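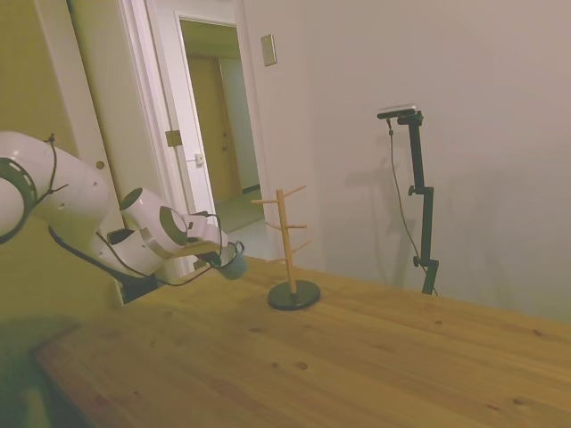 The mug tree on the pine table, pegs free.

Lokon Shared Kitchen, minutes of the house meeting, 31 March 2022

I'm taking the minutes again, so you get them my way, which means chatty and a bit out of order. There were eight of us at the start and nine once the late bus got in. The minutes of the last meeting were read and passed with one fix: the dish soap we agreed on was the unscented kind, and I'd written lemon. Sorry!

1. Mugs and the mug tree

This took up most of the evening, as you'd expect. Mugs have been piling up beside the sink for weeks, and the shelf over the kettle is so deep that whatever goes to the back stays there. The wooden mug tree with the round black base was put forward as the answer, and I have to say I like it. It's pale wood, it goes nicely with the pine table, and it takes up hardly any room for something that holds mugs up off the surface.

Not everyone was sold. One person said pegs at different heights look charming in a store and are a nuisance at seven in the morning, when you bump the mug above while reaching for yours. Somebody else wanted plain hooks screwed in under the shelf (cheap, easy, done in an afternoon). We went back and forth on hooks for a good long while. The trouble is that the shelf is thin and I wouldn't trust it with screws, and I said so, maybe a little too loudly.

We also got onto the question of which way a mug should hang. I'd never given it a thought in my life! Half the room hangs them any old how, and the other half wants every handle pushed right back against the post so the mug can't slide off.
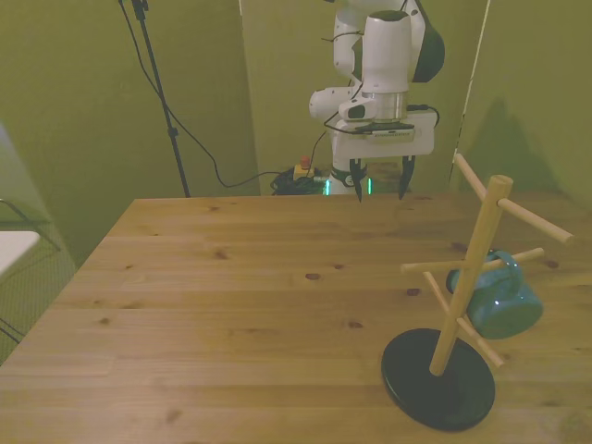 My own view is that a heavy mug belongs on one of the lower pegs, and that a peg which points up a little holds a handle better than one that sticks straight out. We didn't vote on that. It's in here as advice and you can ignore it.

Agreed: the mug tree stays through April as a trial. Everyday mugs only, one to a peg, and dry them before you hang them up, please. Guest mugs stay in the box marked Keta under the counter. Hooks come back up at the next meeting if people still want them.

2. The table

The pine table came up next, mostly because of where to keep the mug tree when we're eating. It was moved to the middle so people could picture it, and then we all tried to imagine a big pot of soup there too. The feeling was that it should live on the table between meals and go over to the counter when plates come out.

A question was asked about the dark spots in the top and whether they could be sanded away. Most of those are knots, they're part of the wood, and I'm fond of them. We do need to oil the table, though. The tin of Lashari oil we have left will do 2 thin coats. I'll put up a note when it's going to happen so breakfast can move to the hallway.

Agreed: oil the table in April, no sanding, and coasters under anything hot. There are 4 coasters in the drawer and there used to be more, so have a look in your rooms.

3. Shelf over the kettle

With the everyday mugs gone, the front of the shelf is up for grabs. Tea was the popular choice. The coffee people objected, and fair enough, they've been living out of a paper bag since winter. We split it: tea on the left, coffee on the right, and the sugar jar wherever it fits.

4. Drevitik order

The Drevitik catalog went around the table. We want dish towels and a new scrub brush. A second mug tree was suggested and put off until the trial is over. I'm sending the order in this week, so add your bits to the list on the fridge.

5. Anything else

The bread knife is still missing. The window over the sink sticks, so lift it as you push.

Next meeting at the end of April, same table, and whoever eats the last of the crackers brings the next box.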